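Folk and Fairy Tales board > Retellings > The miller's third daughter: which ending did you grow up with?

coseo_kate
My nan told this one with the miller's daughter walking back into the river. The Jarnamer collection, page 67, has her marrying the ferryman and keeping geese. I feel I've been lied to, but by whom?

plurulon
By your nan. The river ending is a Victorian add-on. They couldn't leave a girl dry for more than 11 pages.

coseo_kate
She'd have clipped you over the ear for that. She had it from her own mother, who never owned a book.

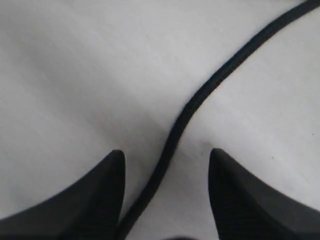 Gadisa Tekleab reckons you're both wrong and the geese came first. In the oldest tellings there's no ferryman at all, only a talking gander with opinions about dowries, and some editor swapped him for a bloke so the wedding would be respectable.

plurulon
Source for the gander?

Gadisa Tekleab
Dwivedi's notes, the November printing. Number 74 in the index, under "Fowl, matrimonial".

plurulon
I've got that printing and 74 is a cobbler who marries a stove.

Gadisa Tekleab
Then you've got the colour edition, which was renumbered. Condolences.

dustjacket
Could we go back to the river? In my version she goes in to fetch the millstone, comes out with it, and drops it on her father. I was six. It was my favourite.
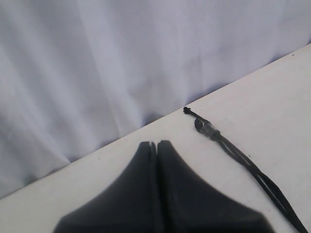 Backdrop cloth and tabletop, May 2025

coseo_kate
Dropping it on the father is the best ending so far. Nan would have allowed it.

plurulon
Still Victorian.

dustjacket
A 4000 word tale and the only bit you care about is the date on it. Does anyone have the verse she sings to the gander? I've only got the first two lines and the second doesn't scan.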